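Minutes of the Equipment Review Meeting
Fernholm Learning Workshop
Jun 9, 2025

Present: Zoi Makris (chair), Reginald Strickland, Adanech Jemal, Chrysoula Karras (minutes)
Apologies: Sun-ja Ko

1. Welcome and last minutes

Zoi welcomed everyone and thanked Adanech for bringing the plum cake, which did a great deal for attendance. The last minutes were agreed with one spelling corrected (Ververidis, in item 4).

2. Rineder tabletop pushing kit, on trial

Reginald gave a good long report on the kit, and we were glad to have it. The robot works with a plain rod as its tool, over a wooden board set on blue pegboard, and the trial is using the colored shape blocks: cube, cylinders, stars, heart and the rest.
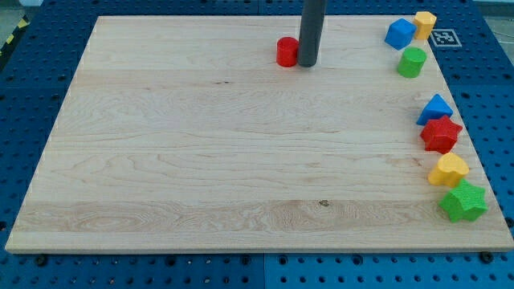 He has been keeping the blocks over to the side between tasks so that the middle of the board stays clear, and he finds the younger students follow along much better that way. Adanech asked whether the rod could be swapped for something that picks things up. Reginald said the supplier does offer one as an extra, but he would like us to get to know pushing properly first, and there was general warmth toward that idea.

Chrysoula passed on a note from Sun-ja, who had read the manual from end to end (thank you, Sun-ja!) and thought the setup chapter very clear and the troubleshooting chapter a bit thin. Sun-ja also wondered about replacement blocks. These come in bags at $20, or $40 with a second board marker included.

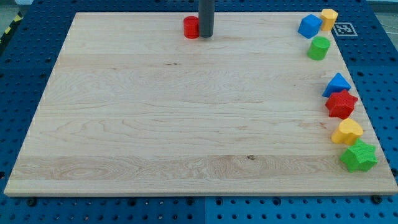

Zoi raised the service plan, priced at $249 a year with 2 visits. Reginald felt the visits would be useful in the first year and was less sure after that. Adanech reminded us that the Bodness plan we had before looked cheaper and then charged for travel, so we should get that point in writing.

Agreed: to extend the trial until November and decide then.
Action: Reginald to ask Rineder about travel charges. Sun-ja to send her manual notes to Reginald.

3. Any other business

The key to the tall cupboard is still missing. Please check your coat pockets.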